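Forum > Home robots > Teaching and teleop
Thread: Driving the robot round the sim flat by keyboard, is it worth it?
2,242 views | 11 replies | Share

We use cookies to remember your login and show you relevant boards. Accept | Manage

pestberg_pete
Right, I've finally got the Wasero simulator going on my old desktop and I've been spending my evenings steering the pretend robot through the flat so it can learn from me. Arrow keys to move, mouse to look, you press R to record and off you go. My task is the "go to the thing" one: the prompt pops up ("go to the toilet", "go to the fridge") and you drive there by hand and stop in front of it.

I love it, I do, but my runs are a mess! I overshoot, I swing the view round to find out where I am, I back up, and all that dithering goes into the recording. So my question is whether I should bin the messy ones or leave them in. The manual says nothing useful.

mossytoaster
Bin them. I did a whole batch like that in March and the thing I trained came out dithering exactly like me. It would get to the doorway and have a little look left and right for no reason. It had learnt my nerves.

kettle_and_wire
Disagree with mossy, sorry. If you only keep the perfect runs it never sees what to do when it's gone wrong. My one trained on clean runs was lovely until it clipped a sofa, then it just sat there pushing. I'd keep the ones where you make a mistake and then sort it out. Bin the ones where you were lost.

pestberg_pete
How do I tell the difference between "sorting it out" and "lost" though? From the driving seat they feel the same to me, ha. These are from last night, same flat all the way through. Table and sofa end of the room first, then the loo, then the fridge. 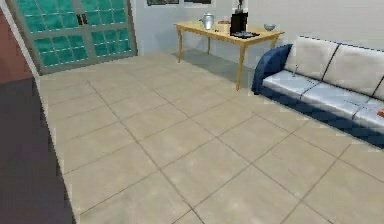
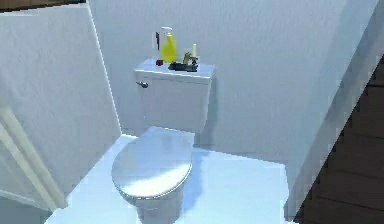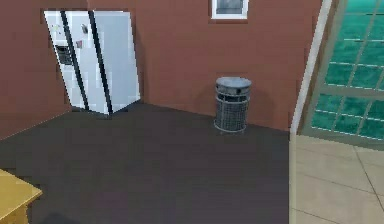 RE: PETE'S RUNS

kettle_and_wire
Ah, that helps. The toilet one is where I'd want you to finish up: it's in the middle of the view and close enough that the bottom of it has gone out of sight. If that's your stopping point, good. The fridge one I'd call halfway. You've got the fridge up in the left corner with a lot of brown floor still to cross, so if you pressed stop there, you stopped early.

pestberg_pete
I did press stop there. It was on the screen so I thought it counted!

mossytoaster
And that's my point about binning. "I can see it" and "I'm at it" are two different jobs. If half your recordings stop when the fridge comes into view and the other half stop nose to the door, what's the poor thing supposed to learn?

skudesstead_sue
Butting in from the real-robot side of the board. We teach ours by taking hold of the handle and walking it about, and we have the same argument every month. What settled it for us was writing the stopping rule on a bit of card and sticking it to the monitor. Ours says "target in the middle, one step away, count to 3, stop". Boring but the runs got much more alike.

One more thing, look at the floors. In the first one it's pale tiles, and in the fridge one there's dark floor and pale tiles side by side with a sharp line between them. Do some runs that cross that line both ways. Ours had only ever been walked one way over the join between carpet and lino and it was hopeless coming back.

pestberg_pete
Oh that's a good shout, I mostly start in the same place every time. I'll mix it up.

graph_paper_gary
Can I be the grump? I think driving it by hand is a waste of your evenings for this sort of task. The simulator already knows where the fridge is. Let a route planner make you 2,000 perfect paths while you're asleep and save your hands for jobs a planner can't do, like tidying a worktop.

kettle_and_wire
Planner paths hug the corners though, Gary. Mine scraped along every wall in the place. People leave a bit of room without thinking about it, and that's the stuff I want copied.

graph_paper_gary
So put a bigger margin on the planner. It's one setting.

kettle_and_wire
Tried that, then it wouldn't go into the bathroom at all because it thought the gap was too tight. We could go round on this all night. Pete, do a few by hand, do a few with the planner, train one of each and tell us which you'd rather have in your house.

pestberg_pete
Deal. I'm keeping the bumps and ditching the early stops for now, and there's a card on my monitor as of ten minutes ago (thank you Sue). Will report back once I've got a decent pile, probably swearing.

COMMENTS FROM READERS (3)

lurker_no_more: Which controls do you all use? I swapped the arrow keys for an old gamepad and my turns are far smoother.

bodge_it_bev: The Nikolaidis add-on lets you trim the end of a run after you've recorded it. Doesn't help with stopping early, but it's brilliant if you faff about once you've arrived.

mossytoaster: Still say bin them.

Get the best threads in your inbox every month. Sign up to our newsletter | No thanks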